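Rulers are overrated for a shared bench. I have taped mine into squares for 10 years, ever since Graciela Retamal showed me how at Grarnusholm, and a slightly crooked line has never cost me anything.
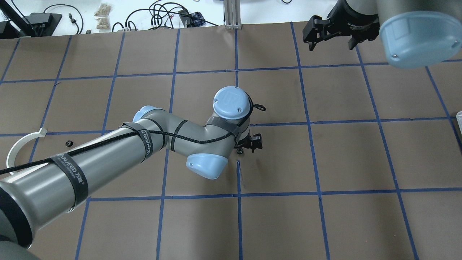
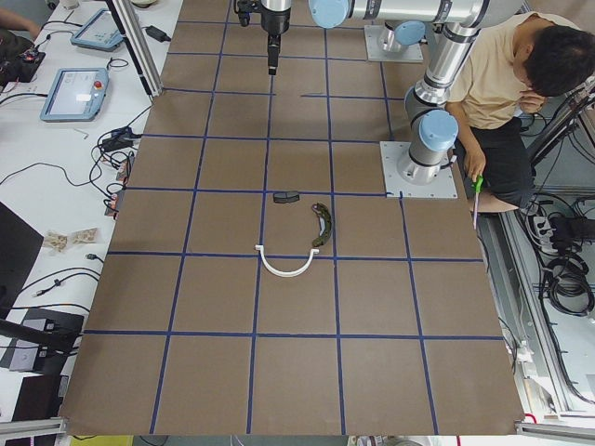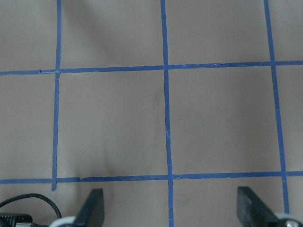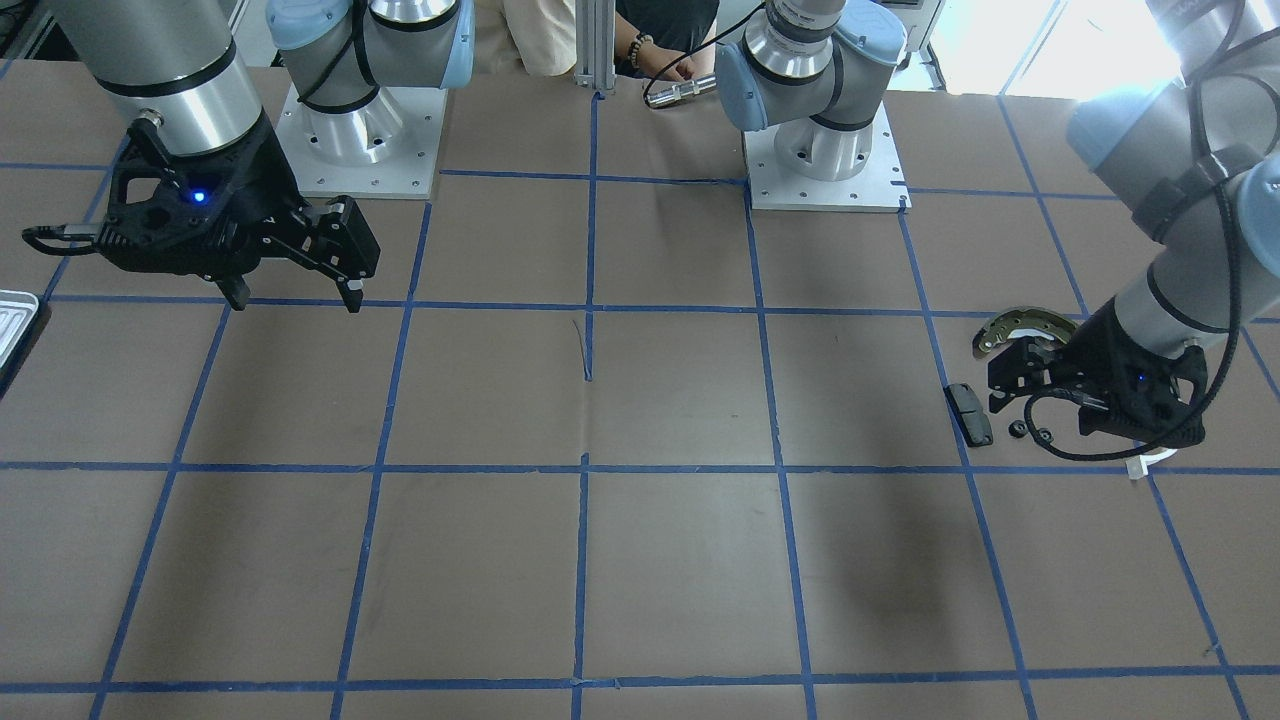 Blue tape on the work table, laid out by hand.

What matters is that people can name a square and put a part back in it – and that the tape peels up when the layout changes. A roll costs 3 dollars. Paint is for floors.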